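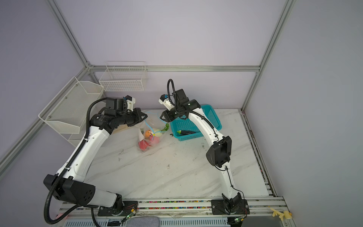
Xiomara Iwasaki me escribió que el guiso de lentejas de la semana pasada le quedó aguado y que si podía poner una cena que no dependiera tanto del punto del caldo. Me pareció una petición razonable, así que hoy toca arroz al horno con garbanzos y calabaza.

Inicio del blog > Cocina de diario > Arroces

Imprimir | Enviar por correo

Arroz al horno con garbanzos y calabaza

Esta receta la hago cuando llego tarde y no quiero estar pendiente del fuego. Todo va en una cazuela de barro o en una fuente honda que aguante el horno. La mía es de las bajas y anchas, de 3 litros, y da para cuatro raciones y una tartera para el día siguiente.

Pongo dos tazas de arroz redondo, un bote de garbanzos cocidos, media calabaza pequeña, una cabeza de ajos entera, un tomate maduro, pimentón dulce, aceite, sal y cuatro tazas de caldo. El caldo puede ser de verduras o de pollo. Si es de brik, lo pruebo antes de salar, que algunos vienen fuertes.

Enciendo el horno a 200 grados. Corto la calabaza en dados pequeños, del tamaño de una nuez, y los doro en una sartén con aceite y la cabeza de ajos. Rallo el tomate encima, espero a que pierda el agua y aparto la sartén para echar el pimentón. El pimentón se quema en nada y amarga.
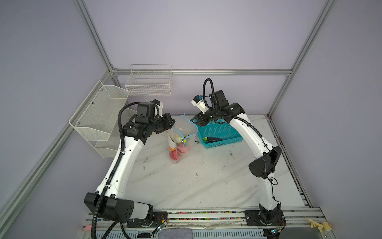
Después añado el arroz, le doy un par de vueltas y lo paso todo a la fuente con los garbanzos escurridos. El caldo tiene que entrar hirviendo. Reparto bien el arroz, dejo los ajos en el centro y lo meto a media altura, sin tapar. En mi horno tarda veinte minutos. Luego lo dejo reposar cinco fuera, con un paño por encima.

Con la calabaza he probado varias cosas. La congelada suelta mucha agua y no se dora, así que si uso esa quito media taza de caldo. El boniato también va bien, aunque queda más dulce. Rochelle Ferreira lo hace con coliflor y un poco de comino — lo probé en su casa un domingo y repetí.

Lo que no recomiendo es cambiar el arroz redondo por uno largo sin tocar nada más. Lo hice una vez y quedó suelto por arriba y seco por los bordes. Con arroz integral hay que cocerlo antes, y para eso prefiero hacer otra cena.

Las sobras aguantan dos días en la nevera. Las caliento en la sartén con unas gotas de agua y, si hay, un huevo frito encima. A mí me gusta más que recién hecho, sobre todo la parte tostada del fondo. Para acompañar basta una ensalada de tomate o unos pimientos en conserva.

La semana que viene quiero poner una sopa de puerros que llevo haciendo desde junio. Me falta medir bien las patatas, que siempre las echo a ojo.

Entradas recientes

Tortilla de calabacín en el horno
Guiso de lentejas con zanahoria
Qué hago con el pan duro
Pollo al limón en una sola sartén
Crema fría de pepino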